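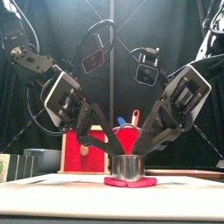
Small kitchen tools can now be borrowed in Urnis

June 17, 2025

The lending shelf in Urnis has opened a new section for small kitchen tools. From this week, members can take home a cutting board, a dough cutter or a set of serving utensils for up to 11 days, in the same way as they already borrow drills and ladders. There is no extra fee for it.

The idea was first discussed in February, when several members asked for baking tools. Many of them live in small flats and bake only for birthdays or for the holidays. They did not want to buy a dough cutter for one evening in the year, and they also did not have a drawer where it could stay.

Members were then invited to bring things which they do not need any more. The answer was bigger than expected, and the sorting took most of the spring. Things with cracks, loose handles or rust were not accepted. At the moment the list has 31 pieces, and the full lending shelf has now 536.

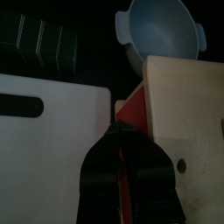 Kitchen and Home Group, Urnis Lending Shelf

Daryna Mykhailiuk is responsible for the new section. She has worked in a bakery in Rekeck before she moved here, and she has chosen the first pieces herself.

"I looked for simple things which are easy to wash," she says. "A white plastic cutting board with a handle slot is a good piece for us. You can hang it on a hook, and you see at once if it is clean. For a metal cup it is the same. People use it for measuring, for cutting round biscuits, for everything."

She has also tried to think about the small parts around the table. A red coaster with a scalloped edge was given together with a metal cup, and she decided that the two should stay together on the list. Members who borrow one receive also the other.

Knives are not included for now. The group would like to see first how the borrowing works, and will speak about knives again at the autumn meeting. Electric mixers are also not on the list, but Baidoo, the repair shop next to the post office, has offered to check them free of charge if they are added later. 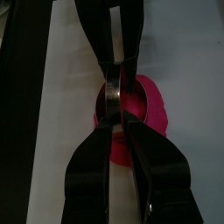
How to borrow

Please come to the desk during the usual opening hours with your member card. The kitchen section is on the left side, behind the garden tools. You may take up to four pieces at one time. Each piece has a number, which is written down in the Tisix booking list together with your name and the day of return.

Everything must come back washed and fully dry. Wooden things should not go in the dishwasher, and metal cutters should be dried by hand directly after washing.
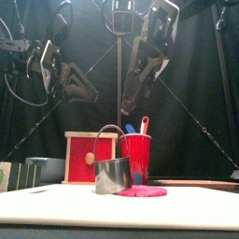 If something breaks, please tell us and bring the parts with you. Normal wear is not a problem and you will not be asked to pay for it. For a lost piece we ask for a similar one, which can be second-hand.

A dough cutter is useful also for people who do not bake bread. Daryna uses hers for dividing cold butter, for lifting chopped onions from the board and for cleaning the table after rolling out pastry. She will show this at a short baking afternoon at the end of the month, with a simple yeast dough and a filling of poppy seeds. There are 27 places. Names can be left at the desk, and children are welcome together with an adult.

The group is still looking for a rolling pin, a large sieve and baking tins with a lid. Please ask at the desk before you bring anything, as the space on the shelf is limited.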